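Tips for recording hand demonstrations at a table

Workshop notes, Wimbridge
Updated October 11, 2019

These are the habits we have settled on for recording people doing small household jobs, so that a learning system has good examples to copy. Most of them cost nothing and save an afternoon of deleting files.

Before anyone sits down

Write the task on a card in one plain sentence. "Put the phone in the bin" is fine. "Tidy the table" is too loose, and every person will do it differently.

Clear the table down to what the task needs. A spare cup or a pen gets touched sooner or later, and then it is in the data.

Close the blinds or wait until dark if you can. Daylight moves during a long session, and clips from early and late stop matching.

Wipe printed markers with a dry cloth. A smudge across a black square is enough to lose tracking for a whole clip. Reprint them on matte paper when the corners start to curl. We print ours at 46 millimeters and keep spares in an envelope.

Gloves and cables

Let the person wear the glove for a few minutes before you record anything. Stiff fingers at the start give you clumsy grasps – and the system will learn those too.

Run cables away from the working side and over the table edge. Leave enough slack for a full reach, then tape the cable down just past the slack. Check that no loop can catch on the chair.

Take off wide sleeves or push them up when the glove has finger joints. Bracelets are all right if they sit behind the glove and don't slide forward.

Choosing objects

Mix the sizes. A phone lying flat is one of the harder things to pick up, and a small rounded object is hard in a different way. Put both on the list early, while people are fresh. 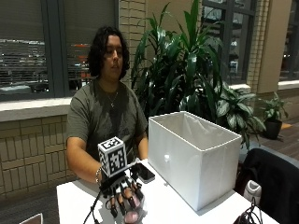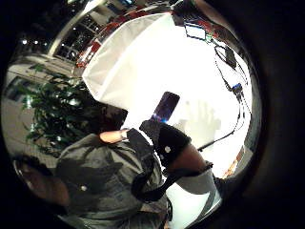

A phone at the recording table in the first picture, and one held upright in a gloved hand in the second.

Lock the screen and turn off notifications. A screen lighting up halfway through a reach pulls the person's eyes and often their hand.

For bins, use one with a wide opening and soft sides to begin with. Move to a narrow box only after the easy version looks good on playback.

During the session

Start every clip with the hand resting in the same spot. Small bits of masking tape work as well as anything.

Keep clips short. One grasp, one move, one release, then stop. Long clips with several tries in them take far more time to sort.

Do not throw away a fumble on the spot. Mark it in the log as a miss and carry on. Misses with a clean recovery are worth keeping – we sort them into their own folder.

Change the starting position of the object every 3 clips. A hand's width is plenty.

Stop for a break before people get tired. Tired hands drag.

Afterward

Play back the first and last clip of each batch before the person leaves. If the markers drop out in either one, check the rest.

Name folders by task, then by object. Our Clollach set reached 600 clips before we did this, and renaming them was slow work. The Kamolrat set was named properly from April on and needed no fixing.

Copy everything to a second drive the same evening. Coil the cables loosely, wipe the inside of the glove, and leave it open to air overnight.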